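Zu Besuch bei Flinent: "Das Langsame kommt später noch früh genug"

Wer mit Reto Ammann verabredet ist, sollte Zeit mitbringen und möglichst schon gefrühstückt haben, denn Kaffee gibt es bei ihm reichlich, Kekse dagegen nie. Ich kenne ihn noch aus der Zeit, als er Verpackungsmaschinen eingestellt hat, und schon damals konnte man ihm eine einfache Frage stellen und eine halbe Stunde später immer noch zuhören. Heute leitet er bei Flinent die Gruppe, die Beispiele für ein lernendes System zusammenträgt. Das Projekt heißt Trotevow, und wer den Namen erfunden hat, konnte mir auch Reto nicht mehr sagen.

Im Kern geht es um das Aufräumen und Eindecken von Tischen, um Dinge also, die wir alle nebenbei erledigen, während wir telefonieren oder an den Einkauf denken. Ein Mensch führt die beiden Arme, jede Bewegung wird mitgeschrieben, und aus vielen solchen Durchgängen soll das System lernen, es selbst zu tun. "Wir schreiben ja keine Regeln mehr auf", sagt Reto und rührt dabei in seiner Tasse. "Früher hätte ich dir für jede Dose eine Koordinate hinterlegt. Heute mache ich es vor, und dann noch einmal, und dann noch einmal ein bisschen anders."

Dieses "ein bisschen anders" ist ihm wichtig, darauf kommt er im Laufe des Vormittags immer wieder zurück. Wenn alle Beispiele gleich aussehen, lernt das System eben nur diesen einen Tisch. 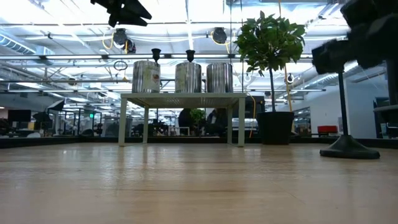

"Am Anfang waren wir viel zu ordentlich", erzählt er weiter. "Wir haben Klebepunkte gesetzt, damit alles immer an derselben Stelle steht. Das war wunderbar sauber und völlig unbrauchbar. Sobald jemand etwas eine Handbreit verschoben hat, hat der Arm daneben gegriffen - mit großer Überzeugung, das muss man ihm lassen." Die Klebepunkte sind verschwunden. Jetzt stellt vor jedem Durchgang jemand die Sachen um, und zwar möglichst ohne lange darüber nachzudenken.

Ich wollte wissen, wie viele Durchgänge man eigentlich braucht. Reto wiegt den Kopf. Für die laufende Aufgabe haben sie sich 1.000 Beispiele vorgenommen, im Januar lagen 182 davon brauchbar auf dem Server. Das klinge nach wenig, meint er, aber man müsse das Wort brauchbar mitlesen. Jede Aufnahme wird hinterher noch einmal angeschaut, und was ruckelt, zögert oder unterwegs die Idee wechselt, bekommt einen Vermerk. Dafür verwenden sie ein kleines hauseigenes Programm, Givley, das nach Retos Worten "hässlich wie die Nacht" ist und noch kein einziges Mal abgestürzt.
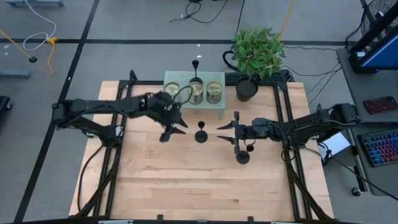
Seite zuletzt geändert: Januar, 16:40 Uhr

Besonders gern redet er über die Kerzenständer. Schwarz, schlank, unten ein runder Fuß, oben ein kleiner Becher, und nach seiner Erfahrung eine der besten Schulen für ruhige Hände. "Eine Dose verzeiht dir viel. Die packst du irgendwo in der Mitte, und gut. Beim Kerzenständer musst du dich entscheiden: am Stiel oder unter dem Becher? Und wenn du ihn abstellst, merkst du erst im letzten Moment, ob du schief ankommst." Bei neuen Kolleginnen und Kollegen beginnt er deshalb immer mit den Dosen und lässt sie erst nach einigen Tagen an die Ständer.

Überhaupt die Neuen! Wer am Steuer sitzt, prägt die Daten, das hat er unterschätzt. Acht Leute wechseln sich inzwischen ab, und Reto behauptet, er erkenne die meisten von ihnen an der Bewegung, ohne auf den Namen in der Liste zu sehen. Die einen fahren in einem weiten Bogen an, die anderen schnurgerade, und einer greift grundsätzlich mit links, obwohl rechts näher wäre. Das dürfe alles so bleiben, sagt er, solange es flüssig sei. Nur eines hat er verboten: das übervorsichtige Herantasten. "Das Langsame kommt später noch früh genug", sagt er und lacht. "Wenn ich dem System Angst beibringe, dann hat es Angst."

Nach höchstens drei Viertelstunden wird gewechselt, dann lässt die Konzentration nach. Ich durfte es gegen Mittag selbst versuchen und kann das mit der Konzentration bestätigen, bei mir waren es eher fünf Minuten. Der erste Griff ging ins Leere, der zweite auch, und beim dritten war ich so stolz, dass ich das Abstellen vergaß. Reto hat den Durchgang trotzdem gespeichert - auch misslungene Versuche werden aufgehoben, allerdings in einem eigenen Ordner.

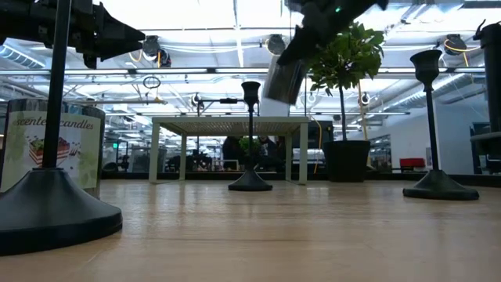 Kerzenständer, Duftkerze und die beiden Greifer am Arbeitsplatz von Trotevow.

Beim Hinausgehen frage ich noch, was nach den Tischen kommt. Im Gespräch ist eine gemeinsame Aufgabe mit den Leuten von Lyimo, bei der auch Textilien dabei sein sollen, Servietten und Tischläufer vor allem. Reto freut sich darauf und fürchtet sich zugleich ein wenig, glaube ich. Stoff liegt nach jedem Anfassen anders da, und wann so ein Durchgang als gelungen gilt, darüber haben sie intern schon zweimal gestritten. Er selbst wäre dafür, eine Serviette auch dann gelten zu lassen, wenn die Ecken nicht ganz aufeinander liegen. "Bei mir zu Hause", sagt er, "liegen sie auch nie aufeinander."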